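Room safety check, with comments
Kesilis House, Room 634
Checked by: Bheki Joubert
Date: September 30, 2026
Result: Pass, two small jobs to do

1. Door and way out
Door opens fully: yes
Self-closer works: yes
Route to stairs clear: yes
Comment: Lovely and smooth since the new hinge went on! It used to stick halfway and now it shuts with a proper click from any angle. Please keep shoes on the rack side of the corridor, the other side is the fire route.

2. Smoke alarm
Test button sounded: yes
Cover clean: yes
Comment: Very loud, very good. I gave the knock-and-warn first and still made the person next door jump. Sorry about that.

3. Window
Restrictor fitted and holding: yes
Sill height: 1190 mm
Widest opening with restrictor on: 120 mm
Handle tight: no
Comment: The handle wobbles. It still locks, so I haven't failed it, but one of the screws is on its last legs. Job 1. I do like the light in this room, by the way – best on the floor in the afternoon.

4. Sockets and leads
Sockets firm to the wall: yes
Scorch marks: none
Extension lead: one, rated to 3000 W, fully unwound
Lead under rug or mattress: no
Comment: Full marks here. Last January the lead was coiled up behind the bed with a heater on the end of it, so this is a huge improvement and I said so at the door. The desk lamp is an Estrella, plug fuse correct, shade well clear of the curtain.

5. Heating
Radiator valve turns: yes
Radiator clear of fabric: almost
Comment: A dressing gown was hanging over one end. Moved to the hook while I was there. Not a job, only a reminder. Portable heaters are still a no unless they've been through the office first.

6. Furniture
Wardrobe fixed to wall: yes
Desk and chair sound: yes
Bed frame bolts: one loose
Comment: This is a Plurarton frame and they all seem to work loose at the foot end, same corner every time. Quarter of a turn with the hex key sorts it. Job 2, and I'll bring the key up with me when I do the window handle.

7. Floor
Trip hazards: none
Rug lies flat: yes
Comment: The Udetti grip underlay has been brilliant. I stamped about on it and nothing slid. Can we get more for the fifth floor?

8. Candles, cooking, smoking
Signs of any: none
Comment: Nothing to add, thank you.

9. Bed and loose items
Anything heating up or charging on the bed: none found
Small items kept together: yes
Comment: Beds are where chargers get lost and warm, so I always look at these twice. Small things spread out on a towel over the bedspread is a method I'd happily pass on to the whole floor, as even a mint-green binder clip stands out against purple and the lip balm can't roll under a pillow unseen. USB bits are better off in a box or a drawer when they aren't in use. The headset box and the big red panda bag (what a cheerful bag!) should be moved clear before anyone sleeps in the bed, please.

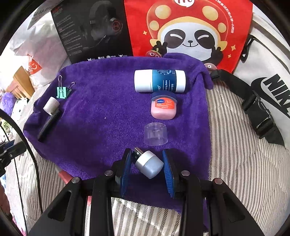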